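Section 5: Your first batch in the Kikik dehydrator

Right, you've got the trays washed and the thing plugged in, so let's dry some fruit! I've had mine on the worktop in Prestoswood since June and it's hardly been off.

1. Slide the drip tray in first, curved lip towards you. (I forgot this twice. Sticky.)

2. Slice your fruit evenly. My friend Sigita Navickas goes thinner than I do and hers come out like stained glass, but I like a bit of chew.

3. Lay the slices flat with a gap between each one, and load from the bottom up.

4. Set the dial to 60 degrees and the timer to 7 hours, then press Start and hold it till it beeps.

5. Swap the top and bottom trays halfway through.

Note: the timer keeps counting if you open the door, so be quick about it.

Caution: the back vent gets properly hot. Keep it well clear of the wall, and don't drape a tea towel over the top!
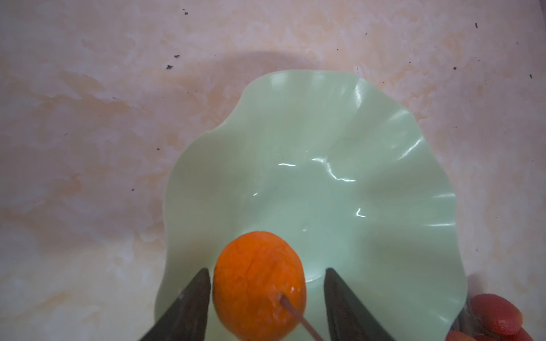 5 min read

6. Let everything cool on the trays with the door open before you taste any. Warm fruit always feels softer than it is, and you'll be tempted to give it another hour.

7. Pop it all in a jar, lid on, and give it a shake every day for the first week. If the glass mists up, back in it goes.

Cleaning the fan cover is in Section 6.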